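Print this page | E-mail this page
Search products Enter keyword Go

Busent Grasp Planner

Plans two-arm grasps on small, light objects. Joint targets stream at up to 170 Hz. Colour thresholds and workspace limits are set per station. Licence covers 4 seats. Part no. 3216.
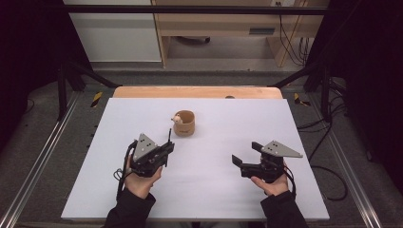

Reading time: 1 min

Paper cup on a white board, small figurine on the rim, both hand-held grippers held level. Demonstrations import as paired trajectories.

Contact: Kevser Oral, Vosonow | © Vosonow | Back to top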